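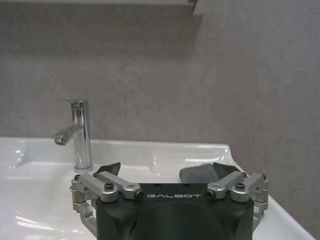 Clultbridge Applied Learning Group | Household Tasks Team | Opinion

We use cookies to remember your reading settings. Accept | Manage

Stop counting episodes. Or count them if you have to, put the number on a slide, but stop telling me the number is the dataset.

I got asked twice this month how many sink demos we have. 2,484. There. Does that help? It doesn't help me. I could tell you 2,484 and you would still have no clue whether the arm can pick up a washcloth in a bathroom it has never been in.

What I want to argue for, quickly, before the evening shift comes in and takes the desk: fewer repeats, more mess, and write down what you threw away.

Repeats first. When we started on sinks everybody did it the same way. Cloth in the basin, same spot, same fold, go. Reset. Again. An operator who has done it forty times in a row gets very smooth and very fast and the clips look gorgeous. The loss curve looks gorgeous too. Then Rigoberto Montes moved the cloth a hand's width and the policy went for the old spot and closed on nothing. Did it again. Did it again. He tried it 30 times and wrote the result on a sticky note, which I still have, and it is not a number I'm going to print.

It had learned a place. Fair enough, we'd shown it a place.

People say more data fixes this. More of what? If the next thousand are the same fold in the same spot you have bought the same clip a thousand times. Ishbel Lennox put it better in a review thread than I'm doing now – she said we were paying for practice and the operator was the one getting the practice.

So, mess. A gray cloth on white ceramic is about the friendliest thing you can hand a wrist camera. Dark on light, nice edge all the way round. Fine for week one. But a person's sink has stuff that sits half inside other stuff, and I'd take a short run of those over a long run of the clean ones every time. Same with the fixtures. Tovar, who we share the checklist with, used to ask for a wipe-down and a restage before every block and I fought them on it all through August. Leave it alone. Let the bathroom be a bathroom.
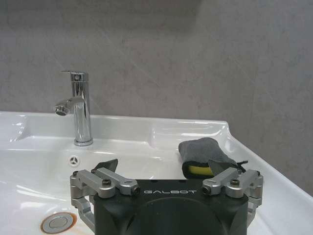

Variation has to be picked by someone, is my other gripe. Randomizing the pose in a script gets you cloth-at-angle-A, cloth-at-angle-B, and that's a kind of variety, but it's the kind a script can think of. With the dark cloth folded around a yellow sponge, up on the right side of the basin, the question changes. What is the object? Is it one thing or two? If the fingers take the cloth does the sponge come with it, and do we call that a success? Two labelers gave me two answers and they were both sensible. Even the orangey ring round the drain plug is worth having in there, I don't want a model that only knows spotless ceramic. No script was ever going to come up with any of that. A person has to stand in the room and think what would be annoying, and then do the annoying thing, and we should pay for the time that takes insted of paying by the clip.

Paying by the clip is the real problem, if I'm blunt. You get what you pay for and we pay for resets.

Last bit, the discards. We dropped 212 episodes from the spring batch. Reasons given: "bad." That's the whole field. Bad how? Cloth slipped, operator hesitated, gripper bumped the rim, somebody sneezed? I went back through them over a couple of evenings and 127 were recoveries. Missed grasp, back off, try again, got it. That is exactly what the arm has no idea how to do, and we had it, and we binned it for being ugly. They're back in now. Relach has a dropdown for discard reasons in their tool and it's clunky and I'd switch to it tomorow.

The counterargument is that messy data is hard to learn from, and yes, it is. Small models choke on it. The Drimedent runs got worse before they got any better, and there was a rough stretch where I looked pretty silly. If you need a demo by the end of the month then go record the same fold all day, you'll get your demo. Just don't call it a household dataset afterwards.

My ask for the next round, then. Cap the repeats per setup. Give operators a half hour per block to set up something awkward of their own choosing. Keep every recovery. A discard reason longer than one word. And when somebody asks how many we have, tell them how many setups – I'll get that number as soon as someone lets me go through the logs.

Contact the Household Tasks Team | © Clultbridge | Back to top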